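Skarner Floor and Stone Cleaner Concentrate, 2 L
SKU 1202
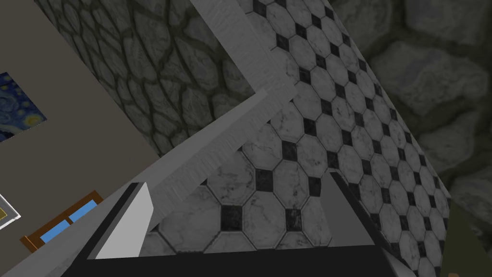 Skarner is a neutral concentrate for sealed stone, ceramic and porcelain. It leaves no wax or polish behind, so it can be used every week without building up in the grout. The scent is a light eucalyptus.

Directions
Sweep or vacuum first. Add one capful to 6 litres of warm water and mop with a well-wrung microfibre head. Change the water when it turns grey. No rinsing needed at this strength.

For greasy kitchens, use two capfuls and rinse once with clean water. Old soap film may take a second go.

Do not use on unsealed limestone, waxed timber or cork. Test a small patch first on any coloured grout - darker colours can lighten if the cleaner is left to dry undiluted.

Details
Size: 2 L bottle
pH: neutral when diluted
Storage: below 30 degrees, cap on, out of reach of children
Refill: 20 L drum available to trade customers

Delivery
Dispatched from our Ballarat warehouse. Drums travel by road only. The old Murkemex label is being phased out - the formula is the same, and orders from April will arrive in the new bottle.

Trade enquiries: Vibeke Kvaran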